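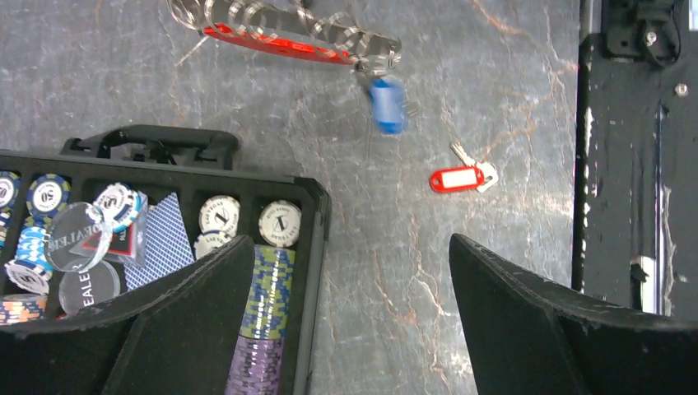 Purnero: wrist camera gallery

Purnero is the planning and perception software we run on the bench arm at Vomgate. This page collects notes on the current version. The task is tidying small objects on a worktop, and the view from the wrist is the main input to the planner.

Chips and dealer buttons
Chips standing on edge in a row are segmented as one block first, then split by colour. The clear dealer buttons are harder. Panura, our depth filter, tends to read straight through them, so their outline is taken from the colour channel and the white lettering is used as an anchor.

Keys
The red tag is the preferred grasp point. The metal parts are marked as unreliable and the planner scores them lower.

Open case
Dividers and the raised handle go into the collision map. Each grasp request returns 4 candidates, and 3000 planner iterations are allowed per candidate before it is dropped.

Settings
Built from revision 466 with the Vieira motion library. Fingertip masks are on, which keeps the gripper out of the object list. Log playback needs version 3 of the viewer.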